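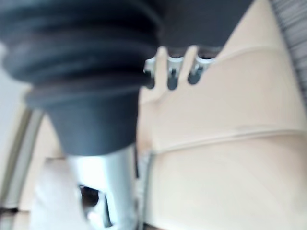
Workshop > Seals, Boots & Covers > Reviews

Makori 1496 rubber bellows, dark gray, tapered

The 1496 is a molded rubber bellows for vertical shafts, sold as a dust and splash cover. I bought two from Boltport in April, one to fit and one for the shelf. The fitted one replaced a fabric sleeve that had worn through at the folds and was letting grit onto the shaft.

Construction. The ribs are rounded and stacked in steps, widest at the top, and the lower portion closes down to a smooth cone. Wall thickness measured 2 mm on the ribs and a little more at the cone. The mold line is visible but low enough that it doesn't catch a fingernail. There was no powder or release agent on either piece, only the usual new rubber smell, which took a week to fade.

Fit. The cone end grips by its own tension. On a ground steel shaft it went on dry with some effort, and a film of silicone grease made it easy. Do not use petroleum grease, as the instruction sheet does not list the compound and I would assume the worst. The edge of the cone sits square to the shaft all the way round. If the shaft has a slot or cutout near the working end, cover it with tape before pulling the bellows over. The inner lip is the thinnest part of the molding and a sharp corner will nick it. I nicked the first one and had to fit the spare, so the shelf is empty again.

The wide end is less well thought out. Makori supplies no clamp ring, and the flange is too soft to hold a screw without a washer plate behind it. I cut a plate from scrap aluminum. A Grindeck worm-drive band also works, provided there is a collar for it to close on. Allow half an hour if the cover has to come off first.

Travel. The stepped shape is the reason to choose this over a straight bellows. The smaller ribs fold up inside the larger ones, so the closed height is short for the amount of travel. At full stroke mine still had slack left. I ran 2000 strokes on the bench before putting the machine back to work and inspected the roots of the ribs with a loupe at 1000 and again at the end. No whitening and no cracks. Near full compression the trapped air has to go somewhere, and with both ends tight the ribs balloon slightly on a fast down stroke. A small vent hole through the washer plate cured it - drill it on the side away from the dust.

Cleaning. Fine dust collects in the grooves between ribs and does not fall out by itself. A soft brush with the bellows extended removes most of it. Compressed air drives it toward the cone lip, so keep the pressure down.

Price and supply. The 1496 costs more than a fabric sleeve and less than the two-piece covers. Boltport ships from its Galtville warehouse and packed mine flat, which left a crease across two ribs. The crease relaxed after a night on the shaft.

Recommended for clean round shafts with a moderate stroke. For anything that runs hot, ask for the compound data first. Mine stays on, and I have ordered another spare plus a proper band for the top end.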